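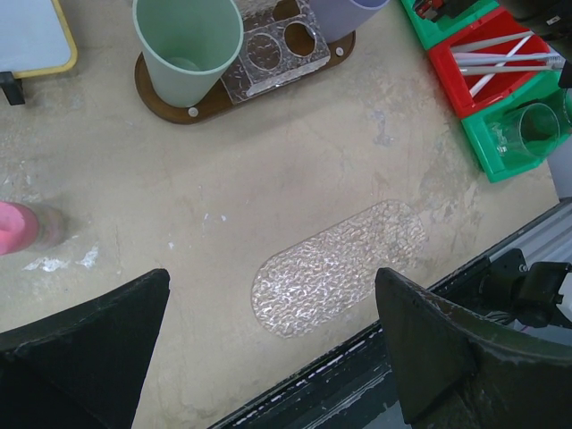 Clear parts should have been left for the autumn, according to Dehua Qin, who argued in July that the Truvow planner was being asked to fix a perception problem. Eoin McGrath disagreed, and the two of them spent most of a Monday call on it. The short version is that both pieces of software have changed.

On the perception side, the old pipeline took a depth image, cut out anything higher than the table, and passed the pieces on as objects. That works for cups and trays. It does badly on a flat acrylic plate, where the depth readings mostly come from the table under it. The new version finds the outline in the color image first and ignores depth inside it. Height is filled in from the part file. If there is no part file, the plate is treated as 5 mm thick and the planner is told the value is a guess.

The planner change is smaller. For long flat parts, it now lines the fingers up across the short side and lowers them more slowly for the last stretch. It also checks the wrist view once more before closing. If the outline has moved too far from where the plan expected it, the arm backs off and plans again.

We ran 1000 grasp attempts on clear parts with the new build. Of these, 173 were stopped by the second check and replanned, and 59 ended without a grasp. Most of the 59 were plates lying at a slant to the camera with a strong highlight along one edge. The outline finder takes the highlight for the edge of the part and the grasp lands to one side. Raíssa Cordeiro is collecting those cases and would like more, so please tag yours "glare" in the log viewer.

Both changes are in the build dated 9 Aug 2024. The second check is off by default on the Lins cells until the slower cycle has been agreed there. To turn it on, set recheck_before_close to true in the cell config and restart the planner. Old part files load as before.

Questions about the outline finder go to Raíssa, planner questions to Eoin.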